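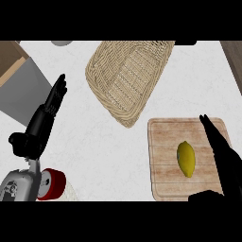

Skornwood Print and Clay Studio
Progress report to the Mackay Fund, second period, to the end of May

Dear Shengli Tan,

You asked for something shorter than last time. I have left out the history of the building.

Classes

The evening program is running as planned, which I am told is what funders like to read first. We offered 8 courses this period against the 8 in the application: two in relief printing, three in hand-building, one in glaze chemistry, one in bookbinding and one in life drawing. Enrollment across all of them came to 80. Glaze chemistry filled before we had finished writing the description, so I can't say what people think they signed up for, but attendance has held.

Bookbinding is the weak one. It started with 10 people and ended with four, and the four have asked for an advanced course. Tadeo Sepúlveda, who teaches it, would like to run one. I would like him to run the beginner course again with fewer knots in week one. We are in talks.

The kiln

The large kiln went in on schedule and was then not connected for five weeks while the electrician and the landlord exchanged views on the panel. It has been firing since early May. During the gap we sent bisque work out to Erano, who were generous with shelf space and less generous with the bill. The overspend is $300, and I would like to cover it from the materials line, where we are under. Please let me know if that needs a form. I assume it needs a form.

Free places

The grant pays for free places for teenagers and for adults out of work. All of them are taken except for two in life drawing, where we had trouble getting signed permission slips back for the under-18s. We have moved those two places to Saturday-style open studio hours, with your office's agreement by phone. Could someone confirm that in writing - the person I spoke to was very nice and I failed to get a name.

Booking system

We switched to Skoltimus for online booking in the spring. It sends reminders, takes deposits and once enrolled me in my own course. The waiting list now works. Refunds still have to be done by hand, and the spreadsheet we meant to retire is still open on the office computer every morning.

Next period

The student show goes up in the front room in the fall. Tadeo is hanging it. We also need to replace the rollers on the small press, hire a second glaze tutor and settle the bookbinding question. The quote for the rollers is attached, along with the budget sheet and the attendance figures by course.

The sink trap in the clay room was budgeted under "minor works" and has been replaced twice.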